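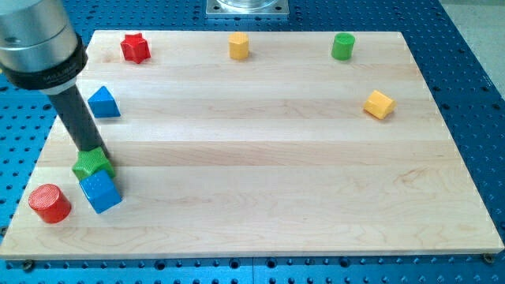 Can a machine tidy up a room yet?

Bits of one, if a person has decided beforehand what counts as tidy and where everything lives. Leave it alone with a family's worth of clutter and you'll still be doing most of it yourself.

**Household and Shop Machines Group - minutes, 2020-04-03**

By telephone, and I took the notes, so complaints to me please. On the line: Bethel Tesfamariam (chair), Ibsa Wubshet, the two from Konder, Mrs Woldemariam from the hardware shop, and me. Apologies from Fitumora, who couldn't get the dial-in code to work and sent their comments by email afterwards. I've put those in where they belong.

**1. Last minutes**

Agreed, apart from my spelling of Jonness, which I had with one n all the way through. Sorry! Fixed now.

**2. Putting things away**

This took up most of the call. Bethel wanted us to stop saying "tidying" as if it were one job. She's split it into finding a thing, getting hold of it, knowing where it goes and letting go of it without knocking over its neighbour. Her view is that the first two have come on a lot and the third is where it all falls down, because my kitchen drawer makes sense to me and to no other living soul.

Ibsa thinks she's being too kind about getting hold of things. He's happy with solid shapes that keep their shape, blocks and tins and boxes, and says a star or a cylinder is a lovely thing to pick up compared with a sock. Try a half-full bag of rice, he said, or a tea towel that's gone under the table. We had quite a long detour into tea towels and I gave up writing.

Where we got to: the group's guide will have separate entries for hard objects and floppy ones, and crowded objects get their own line too. Two things sitting close together are a different job from the same two things well apart, and anyone who has tried to get one mug out of a full cupboard knows it.

Ibsa to draft the hard objects entry. Bethel has floppy. I seem to have ended up with crowded.

**3. Shop floor**

Mrs Woldemariam reported back on her shelves. She carries 3192 lines, plenty of them small and in packets that slide about, and she'd love something that would do the facing-up in the evening (pulling stock to the front so it looks full). She has had two salesmen in and neither would promise it for the hanging packets. One would promise it for paint tins. She says she can do the paint tins herself in the time it takes the kettle to boil.

Konder said she should ask for a price on moving full crates from the back door to the right aisle, as that's heavy, dull and the same every day. She's going to. Bethel asked whether it would cope with customers in the aisle and Konder said out of hours only, for now.

Fitumora's email makes a point I liked: shops are easier than homes because shops already label everything. They'd start there and leave kitchens for later. Ibsa disagrees, on the grounds that shop labels are quite often wrong - Mrs Woldemariam took this rather well.

**4. The chores list**

We now have 23 chores on it. Ironing has moved to "not yet" after some muttering. Hoovering an open floor stays under "yes, mostly", and stairs stay under "no". Loading a dishwasher caused a proper argument and is parked until May.

I asked if we could add "picking up toys and sorting them by colour". Bethel said to put the picking up and the sorting in separately, as the colour half is the easy half. Done.

**5. Money**

We have 800 in the pot. Jonness would like 60 of it for printing the guide and the rest of us were fine with that, so it's agreed. Konder asked for it to be in large type, and I second that with feeling.

**6. Anything else**

Ibsa wants us to write down how long each chore takes a person before we ask how long it takes a machine. Everyone to time one chore at home and send it to me. I've bagged the washing-up. Please don't all do the bins.

Next call in May, same number. Bethel will send Fitumora the code again, and ring them beforehand to check it works.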